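Notebook, bathroom fixtures room, Urkidberg - May

Rules for shared floor, version 4

We now have several people recording with handheld grippers in one room, so I try to write down what we agreed. The old text from Drornport was made for one operator and one station, and it does not say anything about neighbors. I keep their numbering where I can.

Before start: marker cubes are checked on both grippers, all faces clean, no tape over the black squares. If a cube is loose we do not tighten it in the middle of a session - stop, fix, calibrate again, and begin a new session number. Session 68 was lost for this reason and I don't want to repeat it.

Tub station, hose task: one gripper on each side, hose between them, and the shower fitting must stay free to hang or lie on the floor. Do not pull the hose straight. The Closia guide asks for slow movement near the rim and I agree with it.

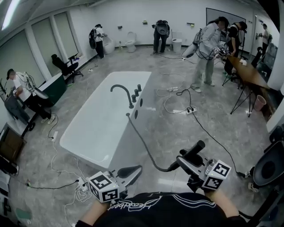

Cables and power strips

This is the weak part. Many cables cross the floor, and power strips lie in places where people want to step. Proposed rule: strips go against a wall or under a table, and a cable that must cross the room gets a flat cover. Extra cord is coiled and put away from the feet. Whoever wears a backpack unit looks behind before stepping back.

Distance between stations

Ochoa uses 174 cm from center to center. I measured with the tape and for bending work it is too little, the backpack takes more room than one expects. To decide - maybe a bigger number only for the toilets and the basin.

Still open

- who may call a stop (I think everybody, also visitors)
- maximum 8 people in the room, or fewer?
- floor check again after lunch, 14:00
- ask Drornport if their point 4 is still valid for wired devices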